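Reading the Label on a Cloned Dog

The sales brochure from Clinetti promises "the same dog, again." The geneticist I met at her lab in Tritley has read it several times and still doesn't care for it.

"The same nuclear DNA, fine," she said. "I'd sign that. The same dog is a claim I'd want to see data for, and they haven't shown me any."

Her first complaint is about mitochondria. A clone gets its nucleus from the donor animal, but the egg usually comes from a different female, and the egg brings its own mitochondrial DNA. The company's brochure leaves this out. "It's a small number of genes. It's also a difference, and they're charging people for no differences."
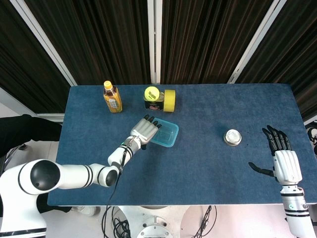

An open food container on the blue carpeted table.

I asked about the figures. Clinetti says 118 owners were surveyed and 105 called their clone's personality "identical or nearly so." She shrugged. "Owners who paid a lot, asked by the firm they paid. Who scored the dogs without knowing which was which? I wrote in July to ask. I got a coupon."

Coat markings bother her more. White patches depend partly on how pigment cells travel in the embryo, and that path isn't written out cell by cell in the genes. Two embryos with matching DNA can end up with different patches.

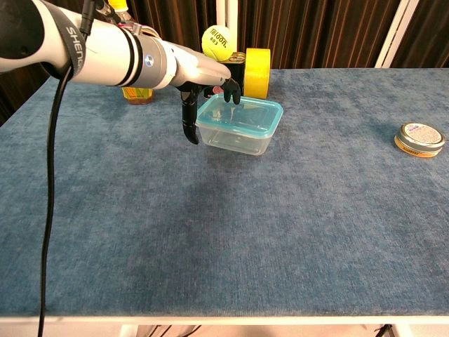

Then there is the failure rate, which she thinks any buyer should ask for in writing. Nollance, a smaller outfit, told her it transferred 152 embryos in one year. It would not say how many puppies were born, or how many lived past weaning. "If the answer were good, it would be on the front page," she said.

Is any of it useful, then? She allowed that clones are handy for research – same genes, different wombs, see what changes – and she has used cloned mice herself. Her own mice differed in body weight more than she had expected, and she won't guess at the cause until the methylation work is done.

Would she clone her old dog? "No. I'd get a puppy and save the money."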